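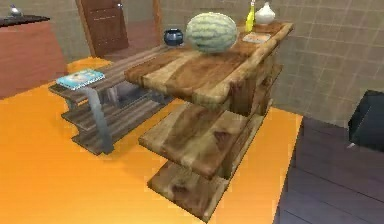
Skultgate Township Planning Board
Minutes, August regular meeting

Called to order at 7:00 p.m. on Thursday. Quorum present. July minutes approved as written.

Old business

Composting toilets on parcels without sewer access. The county has still not answered the board's letter. Held over.

Clolon Road water hauling. The road crew reports the turnout is graded and trucks can use it. Item closed.

New business

1. Rainwater cisterns. Draft language would let a household store up to 2000 gallons above ground without a permit. The setback from the property line stays at 13 feet. One member asked whether a tank on a trailer counts as a structure. Counsel said it does if it stays put past one season. The word "potable" was struck from section 3 — the township does not test private water and should not appear to.

Motion to send the draft to public hearing. Seconded. Carried, 4 to 1.

2. Soltani parcel. The applicant wants to live in a camper while building a cabin. The current limit is 90 days. Staff suggested a one-year permit, renewable once, with proof of septic pumping. Neighbors spoke for and against. Tabled until the site plan shows the driveway.

3. Nirkotetti Solar. The installer asked if ground-mounted panels need a separate electrical inspection when there is no utility tie. Yes, same as before. No action.

Public comment

13 residents signed in. Most comments were on the cisterns. Two asked for later hearing times — the clerk will check the hall calendar.

Adjourned 8:50 p.m.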